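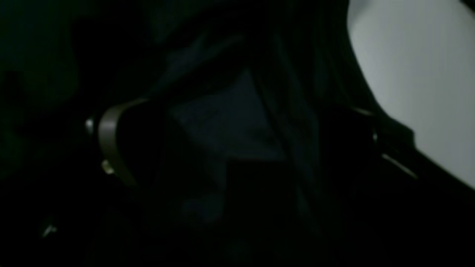 Filed under: Theater

I went to see Ulletti at the Dunstan last night, the second-to-last performance before it moves on to Makent. I had bought the ticket in November and mostly forgotten about it until the reminder email came in at lunch.

For anyone who hasn't heard of it, Ulletti is a musical about a family of accordion makers who come over with one suitcase of tools and set up a shop above a bakery. The father wants to keep building instruments by hand. The older daughter wants to play in a dance band. Most of the first act is the two of them arguing, and the arguing is set to polkas, which works better than I expected.

Heather Maihi plays the daughter. I saw her two years ago in a small revue in Wesgate and remembered her as a good dancer with a light voice. The voice has grown a lot. Her big number before intermission, "Three Flights Up," starts almost spoken and she doesn't push it until the last verse. People clapped long enough that the conductor had to wait to bring the band back in.

Mereana Harawira directed, and she keeps things moving. The set is one staircase on a turntable with the shop on one side and the dance hall on the other. The changes happen while people are still singing. My only complaint there is that the turntable creaks, and during the quiet scene with the letter I heard it from row M.

The second act is weaker. There is a subplot about the baker's nephew and a loan that takes up two songs, and neither one is very good. I would cut the first and keep the second only for the tap break in the middle. The father also disappears for a long stretch, then comes back for the finale as if he'd been there the whole time.

The band is nine players, with two of them on accordion, and they sit up on a platform at the back where you can see them. I liked watching them. The sound was well balanced except for the opening, when the chorus was hard to make out over the drums. It got fixed by the second song.

Some practical notes. The Dunstan holds 1000 and it looked close to full. I paid $41 for a seat on the main floor, left side, and could see everything except the very bottom of the stairs. Parking in the lot behind the building was full by 7, so I ended up four blocks away. Intermission is 25 minutes and you will need most of it if you want a drink, as only one bar was open. The show let out a little after 10.

They were selling the cast recording in the lobby. I didn't buy one, but I've had "Three Flights Up" in my head all morning, so I may order it this week. Next up for me is the spring play at Wesgate, if I can get someone to trade shifts.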